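Portaagujas Sunar S3 y Nuron N-400: comparación en sutura robótica sobre almohadilla

Texto: Hiyori Matsuda
Revisión técnica: Asger Arnardóttir
2018-04-07

Los dos portaagujas articulados que se comparan en esta reseña se venden como compatibles con el mismo acoplamiento de cuatro discos. Los montamos en la plataforma de dos brazos del laboratorio de Pastedstead, con el controlador Nomura en su configuración de fábrica y sin compensación adicional de holgura. El Sunar S3 llega con la calibración grabada en el cartucho. El Nuron N-400 exige introducir los desfases a mano, operación que el manual resuelve en media página y que a Riku Onishi le llevó una tarde.

Procedimiento

La tarea fue siempre la misma: punto simple interrumpido sobre almohadilla sintética de tejido, con aguja curva e hilo negro trenzado. Cada punto incluye la entrada por un labio de la incisión, la salida por el opuesto, el paso del hilo y el anudado con ambos instrumentos. Se trabajó en teleoperación con escala 3:1. Katsuhiko Kawaguchi y Kanako Fujimoto se alternaron en la consola, y ambos usaron las dos marcas en los dos lados. En total se completaron 26 sesiones.

No se midió la calidad clínica de la sutura. Interesaban el agarre de la aguja, la sujeción del hilo y el comportamiento de la muñeca cerca de los límites articulares.

Agarre y mordazas

El S3 tiene un dentado fino y una fuerza de cierre progresiva. Con la aguja perpendicular a la mordaza no hay giro apreciable; con la aguja oblicua empieza a rotar cuando la punta encuentra resistencia, y conviene soltar y volver a tomarla. El N-400 cierra con más fuerza desde el principio. Sujeta mejor la aguja en posiciones forzadas, pero marca el hilo, y en varias sesiones lo deshilachó junto al nudo. Bajar el límite de par en el controlador reduce el daño y también la ventaja.

La fase más exigente es la intermedia, con un instrumento reteniendo el hilo, la aguja clavada en el tejido y el otro instrumento abierto al otro lado del trabajo. El lazo queda suelto por encima de la incisión y cualquier salto de la muñeca lo desplaza. En este punto el S3 resulta más cómodo: la apertura es lineal respecto al mando y las puntas pueden acercarse a la superficie sin corregir la altura a cada momento. 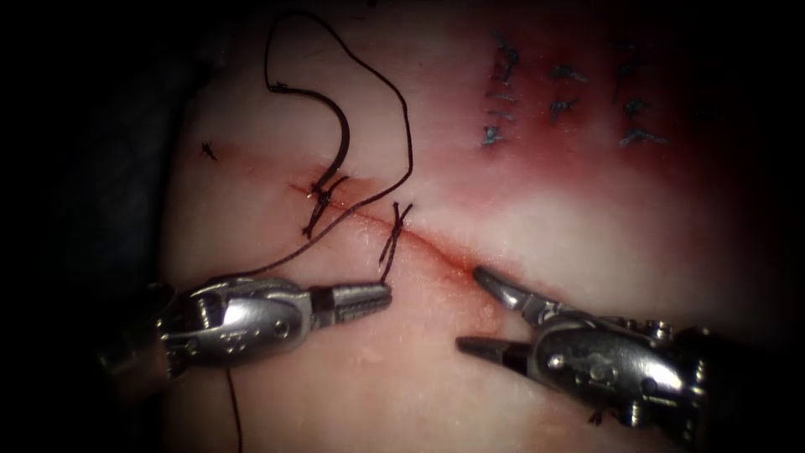 Muñeca y transmisión

Ambos instrumentos transmiten el movimiento por cable. En el N-400 la guiñada presenta una zona muerta perceptible al invertir el sentido, sobre todo con la muñeca muy flexionada. El operador acaba compensándola por costumbre, lo cual complica el cambio de un instrumento a otro. El S3 tiene menos holgura al estrenarlo. Tras 400 ciclos de apertura y cierre en banco, sin embargo, la diferencia entre ambos se había reducido – Fujimoto seguía notándola, Kawaguchi no.

El alojamiento de la muñeca del S3 es algo más voluminoso y estorba cuando los dos instrumentos convergen con poco ángulo. Separar los puntos de entrada de los brazos lo corrige en parte.

Controlador

El Nomura reconoció el S3 al primer intento. Con el N-400 perdió los desfases en dos reinicios y hubo que cargarlos de nuevo. Conviene guardar el archivo de parámetros fuera del equipo. La frecuencia del lazo de control se mantuvo estable con las dos marcas y no se registraron paradas por error de seguimiento.

Valoración

Para práctica de anudado y manejo de hilo fino, el S3 es la opción preferible. El N-400 tiene sentido con agujas gruesas o materiales más resistentes, siempre que se acepte ajustar el par y revisar el hilo con frecuencia. El precio no se ha tenido en cuenta, pues las unidades se adquirieron en lotes distintos.

Queda pendiente la prueba de desgaste prolongado, prevista para agosto, con cartuchos nuevos de ambas marcas y el mismo controlador.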